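Datasets > Space Science > Meteorites > nirnix-infall

nirnix-infall: organic compounds in carbonaceous meteorite fragments

Version of 13/06/2018. 9 comments

Nirnix-infall is a table of laboratory results for 38 meteorite fragments held in the Lisham and Eskildsen collections. It covers amino acids, carboxylic acids and total carbon. Each row is one extraction, so a fragment tested more than once has several rows with the same fragment_id.

Files are comma-separated, UTF-8, with a header row. Concentrations are in parts per billion by mass. An empty cell means the compound was not tested for. A zero means it was tested for and fell below the detection limit given in the lod column. Do not average across the two. 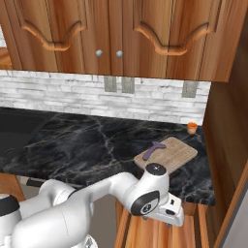 Left- and right-handed forms are reported separately where the column could resolve them. The ratio is left for the user to compute. Six fragments show an excess of the left-handed form of alanine above the stated error; these should be read together with the contamination flag, as four of them lay in soil before recovery.

Contamination flag values: 0, none suspected; 1, possible handling; 2, soil contact; 3, unknown history. Blanks were run at Horville with the same solvents and are in blanks.csv.

Known problems: masses under 100 mg were rounded in the Eskildsen records and cannot be restored. Fall dates before cataloging are taken from labels. The March batch used a different hydrolysis time, see batch_notes.txt.

The data do not test for living or fossil cells and should not be cited as evidence for or against panspermia.

Shares: 6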